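木纹

木纹是指木材表面可以看见的线条、色带和图案。它来自树木生长时形成的组织，也和木材被锯开的方向有关系。同一棵树的木头，用不同的方法切开，可以得到很不一样的木纹。在日常语言里，“木纹”“纹理”“花纹”常常混在一起使用，木材学则把这些词分开。本条目主要介绍木纹的形成、分类、在加工中的意义，以及它在桌面、地板和家具上的使用。

目录
名称和定义
形成的原因
切面和图案
特殊的花纹
纹理方向与加工
桌面和板材的拼接
表面处理
仿制木纹
地方传统
收藏与研究
参见

名称和定义

在木材学里，“纹理”首先指木材纤维排列的方向。纤维大致和树干的轴平行时，称为直纹理；纤维和轴有一个角度时，称为斜纹理；纤维围绕树干旋转时，称为螺旋纹理；如果旋转的方向隔一段时间就改变一次，称为交错纹理；纤维像波浪一样弯曲时，称为波状纹理。

“花纹”指的是眼睛看到的图案。它由年轮、射线、纤维方向、颜色变化、节子等许多因素共同造成。一块木材可以是直纹理，同时有很明显的花纹，例如针叶树的弦切板。反过来，交错纹理的木材，如果颜色很均匀，又没有打磨，花纹可能不容易看出来。

还有一个词是“结构”，指木材细胞的大小和大小的差别。导管粗大的木材，例如栎木和白蜡木，称为粗结构；导管细小的木材，例如黄杨木和梨木，称为细结构。结构影响手摸木材的感觉，也影响油漆的用量。在商店的说明里，“纹理细腻”这个说法常常其实是说结构细。

中文的传统用词更加丰富。工匠把山峰形状的花纹叫做“山纹”或“峰纹”，把平行的线条叫做“直丝”，把节子周围像脸一样的图案叫做“鬼脸”。这些名称没有统一的标准，各地的用法也有区别。

形成的原因

树干的加粗依靠形成层。形成层是树皮和木材之间的一层薄薄的活细胞，它向里面产生木质部，向外面产生韧皮部。在四季分明的地区，形成层在春天活动很快，产生的细胞大，细胞壁薄，这一部分叫做早材。从夏天到秋天，活动变慢，细胞小，细胞壁厚，这一部分叫做晚材。在北方的许多地方，六月仍然是早材形成的时期，但是具体的时间随树种、海拔和当年的气候而改变。

早材和晚材合在一起，成为一个年轮。晚材的密度比较高，颜色一般比较深，所以在横切面上可以看见一圈一圈的线。松木和落叶松的早晚材差别很大，木纹就很强烈；椴木的差别很小，木纹就很平淡。热带树木如果全年都生长，可能没有清楚的生长轮，但旱季和雨季的交替也可以留下类似的痕迹。

阔叶树还有导管。按照导管的分布，阔叶材可以分为环孔材、半环孔材和散孔材。环孔材的大导管集中在早材，在纵切面上形成一条一条的粗线，例如栎木、榆木和白蜡木。散孔材的导管大小相近，分布均匀，例如槭木、桦木和山毛榉，表面看起来比较平静。胡桃木常被归入半环孔材，它的线条介于两者之间。

木射线是从树心方向向树皮方向伸展的组织，有横向输送和储存养分的作用。多数树种的射线很细，需要放大镜才看得清楚。栎木的宽射线则很明显，在径切面上成为发亮的斑块，这种花纹叫做射线花纹，也叫做银光花纹。

颜色的变化也参加木纹的形成。许多树的心材含有较多的抽提物，颜色比边材深。有的树种在心材里面还有深浅不同的色带，这些色带不一定沿着年轮走。黑檀和某些黄檀属木材的黑色条纹就属于这种情况。

切面和图案

木材有三个基本的切面：横切面、径切面和弦切面。横切面和树干的轴垂直，年轮在这里是同心的圆。径切面通过髓心，年轮在这里是近于平行的直线。弦切面和年轮相切，不通过髓心，年轮在这里常常成为抛物线、拱形或者尖顶形。

弦切面上的拱形是怎么来的，可以用一个简单的比喻说明。树干不是完全的圆柱，它下面粗、上面细，像一个很长的圆锥。每一年的木材像一层外套，套在前一年的圆锥上面。用一个平面切这些套在一起的圆锥，切口就是一组一个套一个的曲线，尖的一端一般朝向树梢。如果树干有弯曲，或者表面有凹凸，曲线就会变得不规则，有时甚至成为封闭的椭圆。

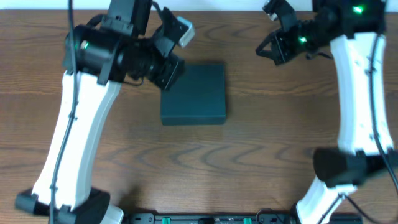
棕色木桌面上成排的尖拱形花纹，左端及其他部分的线条较直、较细。

一块弦切板的中间和两边通常不一样。中间的部分离相切的位置最近，图案最宽，拱形最清楚。越靠近板的两边，锯面和年轮之间的角度越大，线条就越密、越直。因此在同一块板上同时看见拱形和直线，是很普通的现象。

制材的方法决定哪一种切面比较多。常见的方法有下面几种。

平切：把原木一片一片平行地锯开。这种方法速度快，浪费少，得到的板大部分是弦切板，只有通过中心的少数几块接近径切板。

四开：先把原木分成4份，再把每一份锯成板。得到的板年轮和板面的角度大，干燥时不容易变形，线条比较直。缺点是板比较窄，锯的次数多，价格也比较高。

径向锯切：每一块板都尽量指向髓心。板与板之间留下楔形的废料，所以只有在要求很高的时候使用，例如乐器的面板。

旋切：把木段固定在机器上旋转，用长刀连续切下薄片，像打开一卷纸。旋切单板的图案宽大，有时很不规则，多数用于胶合板。

刨切：用刀从木方上一片一片切下薄木。刨切可以选择方向，得到弦切或径切的图案。相邻的薄片图案几乎相同，所以可以做成左右对称的拼花。

特殊的花纹

除了由年轮产生的普通图案，有一些木材因为纤维的异常生长而有特殊的花纹。它们往往价格较高。

波纹又叫虎纹或者琴背纹。纤维像波浪一样起伏，光从不同方向照来，有的地方亮，有的地方暗。转动木板，亮和暗的位置会交换。槭木的波纹长期以来用于提琴的背板。

带状花纹来自交错纹理，在径切面上最清楚，表现为一条亮一条暗的宽带。桃花心木和沙比利木常有这种花纹。

鸟眼纹是许多小的圆形或椭圆形图案，最有名的是糖槭的鸟眼纹。它形成的原因还没有完全清楚，过去有人认为与鸟啄有关系，现在一般不接受这个说法。

树瘤纹来自树干或根部的瘤状突起。瘤里面的纤维方向混乱，并且常有很多没有发育的芽，切开以后成为漩涡和小点的图案。树瘤木材容易开裂，所以大多切成薄木使用。

树杈纹出现在两个大枝分开的地方。从合适的平面切开，图案像羽毛或者火焰。一个树杈只能提供不多的好材料，锯的位置需要有经验的人决定。

水波一样的泡状花纹，看起来表面高低不平，用手摸却是平的。它的原因是纤维在年轮表面有许多小的凸起和凹陷。

真菌也可以造成图案。在腐朽的早期，不同的真菌之间会产生黑色的细线，称为带线。带线木材在车旋工艺中受到欢迎，但需要在强度下降太多以前把木材干燥。

纹理方向与加工

木纹对工匠来说首先是一种信息。纤维的方向决定刀应该从哪一边进入。顺着纤维上升的方向刨，刀把纤维压住再切断，表面光滑，这叫做顺纹。从相反的方向刨，刀会钻到纤维下面，把木材撕起来，这叫做逆纹，造成的缺陷叫做戗茬。

判断方向的方法是看板的侧边。侧边上的线条向哪里升高，刨子一般就向哪里推。只看板的正面容易判断错误，尤其在弦切板上，拱形两边的纤维可能一边上升一边下降。对交错纹理的木材，没有一个方向完全合适，可以用较大的切削角、很薄的刨花，或者用刮刀和砂纸代替。

劈和锯也有差别。劈开的木材沿着纤维分离，所以纤维在整个长度上是连续的，强度好。工具的柄、椅子的圆腿和木桶的板，传统上都先劈后刨。锯开的木材不一定跟随纤维，如果斜纹理很明显，受力时容易沿斜线断裂。

干缩也和方向有关系。木材失去水分时，弦向的收缩最大，径向的收缩较小，沿长度方向的收缩非常小。因为弦向和径向的收缩不相等，弦切板干燥后常常向远离髓心的一面翘起。这也是为什么实木桌面的下面常用可以移动的固定方法，让板在宽度上有变化的余地。

胶合的时候，端面的粘接很弱，因为胶水被开口的细胞吸走。侧面和侧面的粘接则可以非常牢固。所以在长度方向接长木材，通常使用指接或者斜接，增加侧面纤维接触的面积。

桌面和板材的拼接

很少有一块实木板宽到可以单独成为大桌面，所以多数实木桌面由几块板拼成。拼接时对木纹的安排有不同的看法。

一种做法强调外观，把图案相近的板放在一起，直线接直线，让接缝尽量看不出来。做这个工作的人一般先把所有的板铺在平地上，变换次序和方向，满意以后用粉笔画一个三角形，这样拆开以后还能按照原来的位置放回去。

另一种做法强调稳定，把相邻板的髓心面上下交替，使每块板的翘曲互相抵消。但是这样做可能使桌面成为小的波浪形，而全部同向则成为一个大的弧，后者可以用桌面下的横木拉平。两种意见都有人支持，教材里也没有一致的结论。

第三个考虑是刨削。如果所有板的纤维同向上升，拼好以后可以从一个方向刨平。假如方向混乱，手工刨平会很困难。使用宽带砂光机的工厂不太在意这一点。

薄木贴面有更多的可能。相邻的两片像书一样打开，左右对称，叫做书页拼。一片接一片不翻面地排列，叫做顺拼。用4片上下左右都对称地排列，可以在中间得到菱形或者十字形的图案。把三角形的薄片围绕中心排列成圆形，叫做放射拼，多用于圆桌。

在长方形的桌面上，木纹一般沿着长边。这样做有结构的原因，因为长度方向强度高而且收缩小；也有习惯的原因，人的眼睛认为这样比较安定。在抽屉面板上，横向的木纹可以从一个抽屉连续到另外一个，需要从同一块长板上按次序锯下来。

表面处理

木纹在没有处理的木材上常常显得灰淡。油或漆进入表面以后，减少了光在细胞空隙里的散射，颜色变深，图案也更清楚。有波纹或者树瘤纹的木材，处理前和处理后的差别特别大。

油类，例如亚麻籽油和桐油，能够使花纹有深度，但是会变黄。虫胶漆干得快，光泽好，可是不耐酒精和热。水性漆颜色最浅，适合想保持白色外观的槭木和白蜡木，有人觉得它让木纹显得平。硬蜡油介于油和漆之间，修补比较容易。

染色会改变深浅的关系。松木的早材疏松，吸收染料多；晚材紧密，吸收少。因此松木染深色以后，原来浅的地方变深，原来深的地方相对变浅，好像照相的底片。先涂一层稀的封闭剂可以减轻这个现象。

粗结构的木材还可以填孔。用和木材颜色相同的填料，表面就平整；用白色或黑色的填料，导管的线条就突出。栎木填白曾经在室内装修中很流行。

还有几种方法用来加强木纹的触感。用钢丝刷沿着纤维刷，疏松的早材被刷掉一部分，晚材留下来成为凸起的线。喷砂的效果类似，但是更均匀。用火烧表面以后再刷，则同时得到深颜色和立体的线条，在外墙板上常见。

光和时间也改变木纹。樱桃木见光以后变深变红，胡桃木则慢慢变浅。长期放在同一位置的物品下面，颜色的变化比较慢，把物品拿开后可能看见一块形状清楚的区别。家具店有时建议新桌子在开始的几个月里经常变换桌上物品的位置。

仿制木纹

模仿木纹的历史很长。在木材贵重或者运输困难的地方，画工用油漆在便宜的松木门上画出栎木或者胡桃木的样子。基本的步骤是先涂一层浅色的底，再涂半透明的深色，趁它没有干的时候用梳子、布、软刷和橡胶工具拉出线条。弦切面的拱形可以用一种弧面的橡胶滚具得到，一边拉动一边慢慢摇动，滚具上的同心圆就变成套在一起的尖拱。

近代的仿制主要依靠印刷。装饰纸上印着木纹，浸过树脂以后热压在刨花板或纤维板的表面。早期的产品图案重复很明显，隔一段距离就出现同样的节子。后来的产品加长了重复的周期，并且在表面压出凹凸，如果凹凸与印刷的线条对齐，就叫做同步纹。瓷砖、塑料地板和金属板也使用类似的方法。

区分天然木纹和印刷木纹，可以看板的边缘和端面。实木的线条会从表面继续到端面，并且在端面成为年轮的一段弧线。贴薄木的板，表面是天然的，但端面不能与它连接。印刷的图案在边缘常常突然停止，或者换成另外一条封边带。单独从一张照片判断材料，一般不可靠。

地方传统

在Jondotness半岛，渔村的长桌传统上用落叶松的弦切板制作，拱形的尖端按照习惯朝向门口。当地人解释说，这样“山”就指着出海的路。这个习惯在半岛的南部保持得比较完整，北部的桌子已经没有固定的方向。

Sternton镇的锯木业有比较早的文字材料。一份1671年的货物清册把木板按照外观分成3类，分别叫做“直的”“有山的”和“有眼的”。从价格的次序看，“直的”最贵，“有眼的”最便宜，后者大概是指有节子的板。有研究者认为这个次序与造船的需要有关，船板要求纤维直，节子被看做缺点。后来镇上的生产转向室内家具，“有山的”板价格逐渐升高。

Koval河谷的箱匠则喜欢不用弦切板。他们做的衣箱，四面用径切的云杉，只有盖子使用带树杈纹的桦木。盖子的内面往往保留刨子的痕迹，不打磨。这种箱子在婚礼以前由女方家庭订制，盖子上图案的对称被认为是好的兆头。

收藏与研究

木材标本是研究木纹的基本材料。标本通常做成书本大小的木块，能够同时显示横切面、径切面和弦切面。好的标本还留下一半不上漆，以便比较处理前后的颜色。标签上写学名、采集地和树干上的位置，因为靠近根部和靠近树梢的木材图案可能不同。

Jukine木材标本室收藏标本2512件，其中大部分来自Koval河谷和附近的山区。标本室的目录最近一次修订的日期是2019年2月7日。新目录把“纹理”和“花纹”分为两个栏目，旧目录里它们是合在一起的，所以引用旧目录的时候需要注意。

年轮的宽窄可以用于确定木器的年代，这个方法叫做树轮年代学。研究者测量一块木材上连续年轮的宽度，然后和同一地区已经知道年代的序列比较。对于桌面和箱子这样的器物，最好在端面测量，弦切面上的拱形不能直接给出宽度。如果边材已经被去掉，就只能知道树木在某一年以后被砍倒，不能知道准确的年份。

在工业上，木纹也用机器检查。锯木厂使用激光照射板面，光点沿着纤维的方向拉长成为椭圆，从椭圆的角度可以计算纤维的方向。节子附近的纤维绕行，角度变化大，机器据此估计板的强度等级。对外观等级的判断比较复杂，因为买方的要求随着时尚改变。有一个时期买方只要没有节子的板，另一个时期又专门要求有节子和颜色差别的“乡村风格”。

参见

年轮
早材和晚材
木射线
制材
薄木贴面
树轮年代学
木工刨

分类：木材学 | 木工 | 装饰材料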